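February 16, 2021
By Vandana Tyagi
2 min read

I have come around, slowly and with a good deal of grumbling, to the idea that a family needs one place where everything is allowed to be a jumble. My friend Adanech Demissie swears by labeled bins (she has 9 of them, bless her), and I did try it her way in December. My children lasted five days. A sock with a ball inside it is a perfectly good puppet, and which bin does that go in?

So now we have a tray. Balls, toy food, bits of cloth, a can on its way to recycling, all of it heaped together, and sorting happens when somebody feels like sorting, into a few plain wooden boxes with colored tops that even the littlest can tell apart.
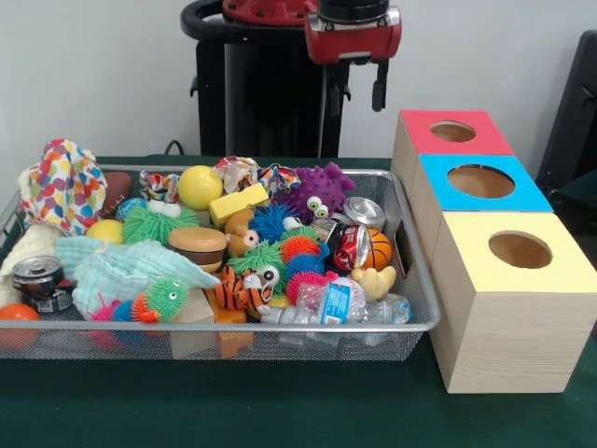
I still fold the towels, mind you, and I expect I always will.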